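Dromham handling cell: April progress report and equipment plan

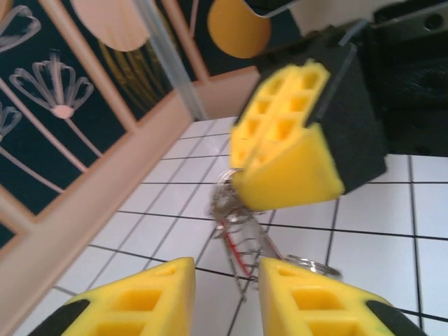

Wrist view of the keychain work, second gripper holding over the tiled floor.

Hi all, it's been a busy stretch, so I'll start with the money because I know that's what Monday's meeting is for. We've got $1455 left in the equipment line, and I'd like to spend most of it before the summer pricing kicks in at Flalach.

First up is finger pads. We're running the yellow molded ones on both arms and I love them, they grip small awkward metal stuff far better than the flat pads we started the grant with. But they do wear, and we've been living on a single spare set since winter (my fault, I underordered!). I want to buy four sets from Flalach. Their quote came to $300 for the lot, shipping included, and they'll hold it through the end of next month.

Second is the wrist camera on the other arm. You'll have noticed the blur whenever an arm moves quickly, and small things like split rings and the spring on that keychain are exactly where I want a sharp picture. Kazemi has a faster shutter model that fits our existing bracket. I'm still waiting on a firm price, but the sales desk said about $63 more than the one we have now, which seems very fair to me. Could we pencil in one now and a second in the fall?

As for the work itself, we've finished 19 of the small-object tasks on the Prarley list. The stiff items went quickly. Anything that dangles is slower going, and I've moved two of the cord tasks into next quarter so we don't rush them. I'd sooner tell you that now than in June.

One thing I'm not asking for is a third arm. I know it was in the original proposal, and I was all for it back then, but two arms keep us plenty busy and the service contract would eat up next year's budget. I'd like to put that money toward cables, spare motors and a decent storage cabinet instead. If you're okay with the swap, I'll need a short note from you for the grants office.

I'll send the Kazemi quote over as soon as it lands. The Flalach order form is filled out and just needs a signature.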